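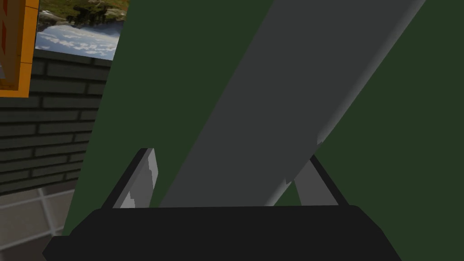 Subject: Re: Automatic or manual for the new club tow car?
From: Ritu Bhatt
To: Thambiah Road owners list
Date: Mon 22 July

Chaimae Nasr wrote:

> Hi all,
>
> Following up on the towing thread. I spent Saturday with the Telo wagon,
> the one with the new hybrid drivetrain, and I'm sold. The dealer in
> Pelidura let me have it for the whole afternoon with a small trailer on
> the back. It pulled cleanly, it never hunted for a gear on the hill, and
> the trip computer was showing better mileage with the trailer than my old
> car gets without one.
>
> They're quoting a range of 818 miles on a tank. Even if you knock some
> off for the trailer, that's Mimetley and back without stopping. I think
> we should stop arguing about the older diesels and put our names down for
> one before the October price change. Iresha agrees with me.
>
> Does anyone have a real objection, or are we just used to complaining?
>
> Chaimae

Chaimae,

I have a few, and I don't think they're complaining.

Start with the 818 miles. Whose number is that? If it came off the brochure, it was worked out from a test cycle with one person in the car and no trailer. If it came off the dash, it was worked out from whatever the previous driver did, which at a dealership means idling around the lot and short trips with the sales staff. I have never owned a car whose range readout survived a full day on the interstate, and I've owned some good ones.

Then the trailer. You say small. Was it loaded? An empty utility trailer tells you how the car behaves with an empty utility trailer. Ours goes out with the spare engine on it half the time, plus tools, plus whatever Eylül Aydoğan has decided can't be left at home. I'd want to see that same hill with the real load on a hot day, with the air conditioning running, and I'd want to do it twice in a row. Hybrids are usually fine on the first climb. What I want to know is how it pulls on the second one when the battery is low and the gas engine has to do it alone. There's 14 fewer horsepower from the engine itself than in the old wagon. You only get the big number when both halves are working.

As for the mileage comparison, your old car has a dragging rear brake. You told us so in the spring. I would expect almost anything to beat it.

I also looked up the tongue weight, and I'd ask everyone to do the same before signing. The limit on the wagon with the factory hitch is 200 pounds. That isn't much. Jamila Sivakumar weighed ours when we had the axle off, and her note is in the blue folder with the registration. If I remember it right, we were already over that with the toolbox mounted up front. Sure, we can move the toolbox back, and then the trailer starts to wander at 60, and we've all been in the car for that.

The dealer will say the optional hitch fixes this. Maybe. Get him to put the new limit in writing with the part number next to it. When I asked at the other branch I was told two different things by two people standing at the same counter.

The price change bothers me too. There is always a price change coming. There was one last October, and the cars sitting on the lot in the new year were cheaper than before it. If they really expected to sell every wagon at the higher price, I don't see why they'd be handing one out all afternoon with a trailer attached.

Now the parts I'll give you. The seats are better, and the rear camera lines up with the hitch ball without anybody standing behind the car and waving. The gearbox -- or whatever we're supposed to call it now -- is smoother than the old automatic, and I believe you about the hill. I drove one for twenty minutes myself and didn't hate it. The brake pedal felt odd to me coming down to a stop, sort of grabby in the last few feet, and I'd like to hear whether you noticed that with the trailer pushing.

So my vote is no for now. I'd change it if somebody can borrow the wagon again, hook up our own trailer with the engine strapped down, and fill the tank at both ends so we have gallons and miles from the pump and the odometer. I can do a weekday evening. Iresha Hettiarachchi has the ratchet straps, unless they went back to Jamila.

And could whoever has the key to the trailer lock please say so on the list? I asked two weeks ago.

Ritu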